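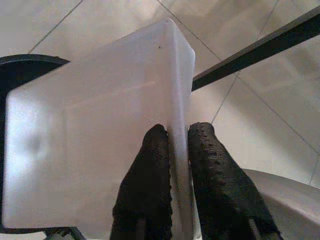
Posted by Janelle Ambrosio in Washing & Mending | February | 8 comments

Getting football kit clean (and keeping it that way)

I wash the kit for Irkness under-tens. I said yes to one weekend while somebody had their wrist in plaster and that was three seasons ago, so I've had plenty of Sunday evenings to work out what shifts mud and what just moves it about. A few of you asked after the post on grass stains, so this is the whole lot in one go. It's all for ordinary polyester shirts and nylon socks, the stuff most junior clubs play in.

Let the mud dry first

I used to run home and get everything straight under the tap. Don't! Wet mud goes into the weave and stays there. Hang the shirts over a line or the side of the bath until it's gone pale and crusty, then take them outside and give them a good bash against the wall. A stiff nail brush gets the rest, working from the back of the fabric if you can so you're pushing the dirt out the way it came in. Shorts are usually the worst, and goalkeeper's shorts are a world of their own.

After that, a rinse in cold water. Cold, every time, until the water coming off is more or less clear. Hot water sets clay, and our bottom pitch is pretty much all clay with a bit of grass on top for show.

Grass stains

Washing-up liquid and white vinegar, half and half, rubbed in with an old toothbrush and left for an hour. If it's a white shirt I follow with a paste of bicarb. I've tried the Naciri stain stick that everybody at the club swears by and it's fine, it's good on knees, but I go through one so fast that I've gone back to the vinegar. Whatever you use, try it on the inside of the hem before you go at the badge.

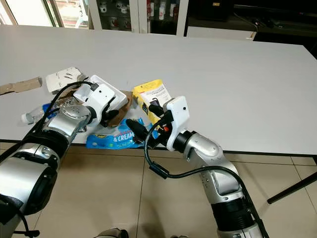 Packaging on the long grey table

Blood

Cold water and plain salt. Soak it, rub it, soak it again. Old blood that's been sat in a kit bag since the match wants biological powder made into a paste with cold water, and then patience. Nosebleeds down a yellow shirt look dreadful but they're one of the easier things once you've got the salt in quickly.

Numbers and badges

Turn every shirt inside out before it goes in. I know it's tedious with a whole squad's worth but it's the one thing that's made the biggest difference to our numbers, which were peeling at the corners by Christmas the first year. Thirty degrees, a short cycle, a slow spin, and no fabric softener at all. Softener coats the polyester so it stops letting sweat through, and it seems to loosen the glue behind the printing as well (ours came off much less once I stopped, anyway).

If a corner does lift, put a bit of baking paper over it and press with a warm iron, no steam, counting slowly to six. Lift the iron off, don't slide it. Leave it to go completely cold before you have a look underneath. I got impatient with a number four and now he's a sort of a leaning four.

Never put printed shirts in the tumble dryer. I shouldn't have to say it but I did it myself. 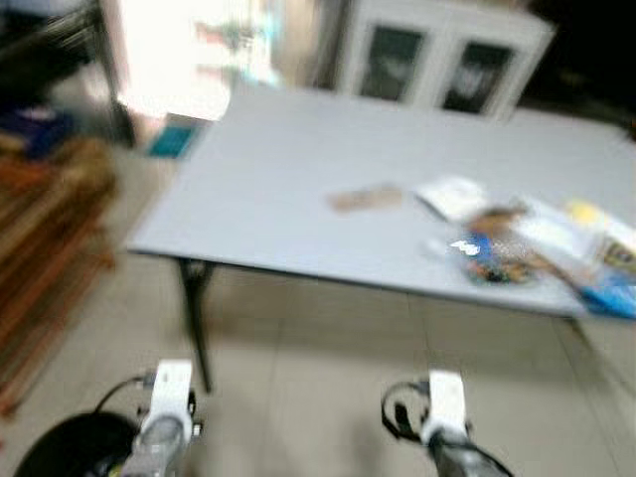

Socks need a bit more thought than they get. I turn them inside out too, shake the rubber crumb out over the flower bed if we've been on the 3G, and pin them in pairs with a big safety pin through the toe. The pins go in the wash with them and have never rusted yet. Those little black crumbs get everywhere otherwise, and they'll clog the filter on your machine. Mine's a Tramari, getting on a bit now, and I clean the filter out once a month in the season with a baking tray underneath to catch the water.

Smells

For shirts that come out of the wash smelling clean and then go off the moment a child warms up in them, soak them overnight in a bucket of cold water with a mugful of white vinegar. Then wash as normal. It does bibs as well, and bibs are usually the smelliest thing any club owns. Ours go home with a different family each week, at least in theory.

Shin pads can be wiped down with warm soapy water and stood on the windowsill. If the fabric ankle bit comes off, throw it in with the socks inside a pillowcase. Gloves are hand wash only: lukewarm water, a drop of baby shampoo, squeeze and don't wring, then dry them away from the radiator or the palms will crack. A keeper likes the palms slightly damp before a match, so don't worry if they feel a bit stiff.

Boots

Knock them together, laces out, insoles out. A lolly stick is the best thing I've found for getting round the studs. Then a damp cloth, and stuff them with newspaper, changing it before bed if they're really sodden. Real leather ones want a little dubbin every few weeks. Synthetic ones don't need anything but a wipe.

Old shirts

When a set is finished with, unpick the sponsor if you can and pass the shirts on. We gave ours to a Rinar side starting up with no kit of their own. Anything too far gone gets cut up for polishing cloths, and polyester is very good on windows.
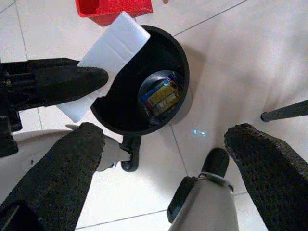

Tala Daher wrote in to say that she does the vinegar soak before the first wash of the season as well as after, and that it stopped the red on their new away shirts running into the white collar. She also freezes shin pads in a carrier bag overnight when the smell won't budge, then wipes them down in the morning.

I haven't tried the freezer yet, as there's a lot of bread in ours. The collar tip I'm having, though! We've got new shirts coming with a white collar and navy sleeves, so I'll do one as a test before I risk the whole bag, and I'll put the results underneath when I've got them. If anyone knows how to get line-marking paint out of black shorts, please leave it in the comments. I've had two pairs soaking since Sunday.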